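Okay so I finally bought a new TV and I have opinions. Sorry in advance, this is going to be a long one. Thread:

I've been living with the same 36 inch Girnham since before my kid was born. It had a stripe down one side that turned green when it warmed up. We all just learned to look past the stripe. My mother-in-law thought it was part of the news channel.

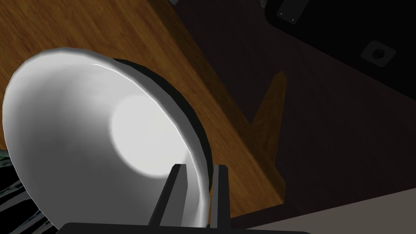
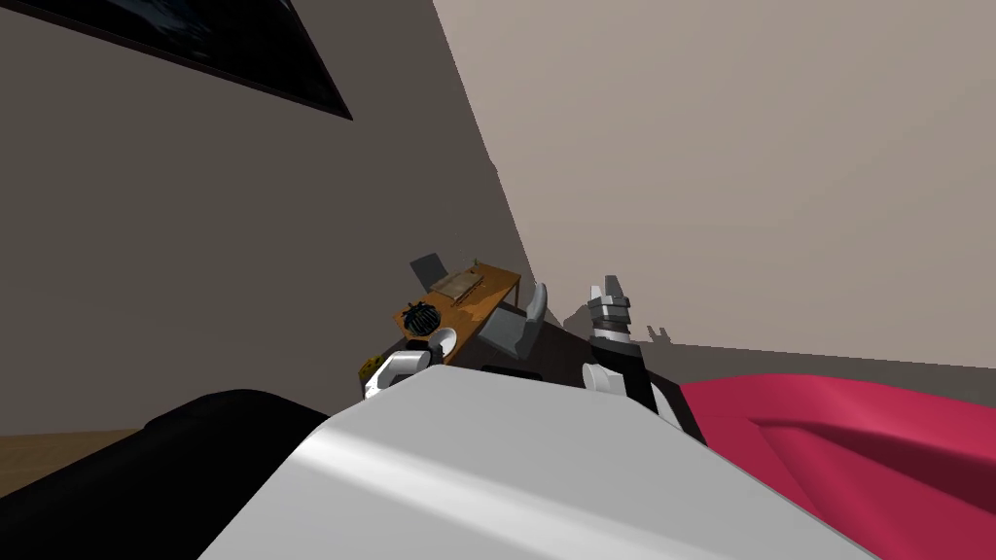 Edem Abugri wrote back before I'd even posted the next one: please tell me you didn't go for the Cada, the picture is great and the menus are going to make you cry.

Edem. EDEM. I went for the Cada.

Let me explain how I got there, because I did do homework. I had 700 dollars. That was the number. My husband and I shook hands on the number in the kitchen like we were closing on a house.

For 700 you're looking at three things, at least in the stores near me. There's the Jerkico, which is huge and cheap and looks like somebody smeared butter on the faces. There's the small Escobar, which is gorgeous and small. And there's the Cada, right in the middle.

(Yes, I know there's a fancy Escobar. The fancy Escobar is 3000 dollars. I stood in front of it for a long time watching a jellyfish. I'd like to thank that jellyfish for its work.)

Store lighting is a scam, by the way. Everything is cranked to the brightest, bluest setting and they're all playing the same fruit and parrots. You can't tell anything from that. I asked the guy if he could put on something dark, like a regular movie with people in a basement, and he looked at me like I'd asked to see the manager's tax returns.

But he did it! He found some detective thing. And on the Jerkico the basement was just gray soup. On the Cada I could see the stairs. I could see there was a guy ON the stairs. Sold.

Now the menus. Edem is right about the menus.

First time you turn it on it wants your wifi, fine. Then it wants an email. Then it wants you to make a Cada account, and the password has to have a symbol in it, and you're entering all this with the arrow keys, one letter at a time, while your family stands behind you yelling letters.

I got logged out twice. The second time I typed my entire email into the zip code box.

Then you get to the home screen and there's a row of ads across the top. Not small ones. One was for a different Cada TV. I have just bought your TV, Cada, give me one evening.

You can make that row smaller, if anybody's looking for it. Settings, then General, then Home Options, then there's something called Featured Content and you turn it off. It still leaves a little strip but the strip doesn't move or make noise. I'll take it.

Next thing. Everybody please go turn off motion smoothing. I'm begging. It comes switched on and it makes every movie look like a soap opera filmed in a dentist's office. On this one it's called Clear Glide or Pure Glide, I already forget. Picture, Advanced, slide it to zero.

My husband says he can't see the difference. We watched the same car chase with it on and with it off. He said they were both good car chases.

While you're in there, switch the picture mode to Movie. It'll look yellow and dim for a day or so and you'll hate it. Leave it alone. By the third night I put it back on Standard to compare and it was like opening the fridge in the dark.

Sound is the weak part. I'm not going to pretend. The speakers point down or backward or somewhere, definitely not at me. Talking is okay, music is thin, and anything with an explosion makes the TV stand buzz. I stuck a folded dish towel under one foot and that got rid of most of it.

I did try the night mode for sound, the one that's supposed to keep the loud parts from being so loud. That one's good! I can watch after bedtime now without riding the volume button the entire time. It's under Audio, not under Sound. There's an Audio and there's a Sound. Don't ask me.

Chunhua Peng is asking if I got the extended warranty. I did not. He offered it to me 6 times, Chunhua. Once while he was carrying the box. The old Girnham never had one and it made it all those years with only the stripe.

She says hers died in November, two weeks after the regular warranty ran out. Okay well now I'm nervous. I went and looked and my credit card adds extra coverage if you register the receipt, so I did that last night. Check your card, some of them do it and they really don't advertise it.

The remote deserves its own post. It's tiny and it's shiny black and it has four giant buttons for streaming services, two of which I've never paid for. There's no input button. To get to the DVD player (yes, we still have a DVD player, let us live) you hold down the home button until a list pops up. I found that on page forever of the online manual.

You can rename the inputs though, and I recommend it. Ours now say DVD, GAMES and GRANDMA. Grandma is the cable box. She knows which one to press now and the phone calls have gone way down.

Wall mount or stand, somebody asked. Stand. We rent, and I don't trust myself with a stud finder. The feet on this model go way out at the ends though, so measure your furniture before you buy. I measured the screen and didn't measure the feet. One of them was hanging over by the width of my thumb and I had to swap the whole thing with the dresser from the hall.

So there are socks in the living room for now. Top drawer, under the TV. It's kind of handy.

Edem's back to say he returned his Cada after a week and got the small Escobar, and that he doesn't miss the size. I believe you! If I sat closer I might've done the same. Our couch is way back against the far wall and I'm not moving a couch on top of moving a dresser.

Oh, one more, for anybody with a game console. Plug it into the port marked with the little star. The other ones work but there's a lag, my kid noticed in a minute flat and acted like I'd ruined childhood. Star port plus game mode and it's fine. Game mode turns itself on if you let it, there's a checkbox.

Would I buy it again for the 700? Yeah, I would. I'd skip the account if I could and I'd measure the feet. The basement-and-stairs test is the one I'd tell people to do, make them play you something dark.

Old Girnham is out in the garage and still turns on, stripe and all. Free if you come and get it. Message me, and bring somebody strong, that thing is from the heavy years.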